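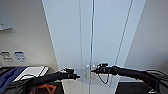 What is keyframe teaching for a two-armed robot?

It's a way of showing a robot a task by saving a handful of important poses, one after another, and letting software fill in the motion between them.

**Keyframe teaching** (I also see "waypoint demonstration" and plain old "pose teaching") sits somewhere between writing a motion program by hand and recording every instant of a person steering the arms. I've been keeping this article on the Thambiah wiki for a while now, so forgive me if it wanders into the stuff I care about most – doors, mainly.

## How it works

You move the arms to a pose that matters, save it, and move on to the next one. For a door handle, my usual list is short: hands near the handle, hand on the handle, handle worked, door moved. Each saved pose stores the joint angles of both arms, how wide each gripper is open, and where the hands are compared to some landmark. That last bit is what makes the method worth the trouble! If the poses are tied to the handle, they can shift along with it when the robot parks a little off from where it stood during teaching.

A planner then draws smooth paths between the poses. In Ravov, the planner I know best, each arm gets its own path, and a shared clock keeps the two in step. You can also mark a pose as a "meet," meaning both arms have to get there before either one goes on.

## Why two arms make it harder

With one arm, a sloppy path mostly costs you time. With two, the hands often end up close together on either side of something small, and a path that looks fine for each arm alone can send one straight through the other. Cables are a headache too, because most planners treat the arm as a set of stiff links and don't know about anything hanging off it. I leave extra room under the wrists and slow down for the last stretch.

Frosted glass deserves its own mention (I could go on about it all day). Depth cameras that work by light or pattern matching can get confused by a pale, see-through-ish surface, and the door may come back as a hole, a blur, or a wall in the wrong spot. The handle is usually the better landmark, though shiny metal has troubles of its own. My habit is to find the handle in the color picture and get the distance from a short, careful touch.

## Results so far

The numbers I can share come from the Flement trials, written up in November. They ran 600 attempts on doors, drawers and cupboards, comparing keyframe teaching with full recordings of a person driving the arms. Keyframes needed 10 demonstrations per task to level off, and the full recordings needed 47. Once there was plenty of data, though, the full recordings pulled ahead on anything that called for steady pushing, such as a door with a stiff closer. Poses say where to be and very little about how hard to press, so I wasn't shocked.

Most of the keyframe failures fell into 3 groups: the landmark was found in the wrong place, the grip slipped partway through the pull, or the arms waited on each other at a meet and timed out. The last kind is my least favorite to track down, because both arms look perfectly healthy while they sit there.

## Mixing methods

A newer approach, used in Miso, keeps the saved poses for the reaching part and hands over to a learned controller once there's contact. I like this a lot. The reach is easy to check and easy to fix, and the learned part only has to cover a few seconds of pushing or turning. The handover itself can be jerky – if the controller was trained from slightly different starting poses, the hand gives a little hop as it takes over. Adding some scatter to the starting poses during training helps, and so does blending the two commands for a moment before letting go of the old one.

## See also

- Learning from demonstration
- Two-arm motion planning
- Force control
- Sensing clear and frosted surfaces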